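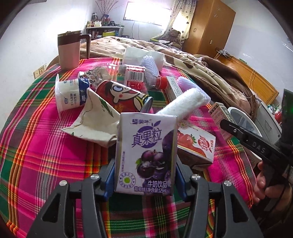
Gripper width estimate drops to zero halfway through a close — Zurnia 2 tracker

Posted in Perception & Control

Running the Zurnia tracker on hand-held gripper recordings, bed-top pickup stuff — drink cartons, cans, foam fruit sleeves. Rigid items are fine. On the foam sleeves the width estimate goes to zero for 18 or 19 frames, then comes back. Policy learns to let go right there. Bad. 191 clips so far, same thing in most of the foam ones. Tried a heavier smoothing filter, just smears it. Is this the finger detector or the calibraton? Need to retrain by August.

Sistow
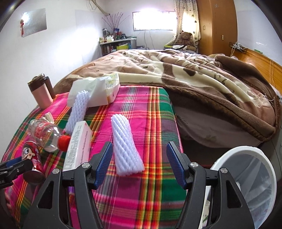

Jevmont
Detector, almost certainly. It loses one finger and the default fills missing width with 0. Set the fill to "hold last" and log the confidence seperately so you can see the gaps. Don't smooth before you fill — the zeros leak into everything next to them. If a gap runs long, drop the clip.

Andrade
had this too, i just reinstalled and it went away. maybe try an older version

Sistow
Hold last did it, thanks. Confidence dips on one side only, so now looking at exposure. Reinstall changed nothing here. Retraining tonight.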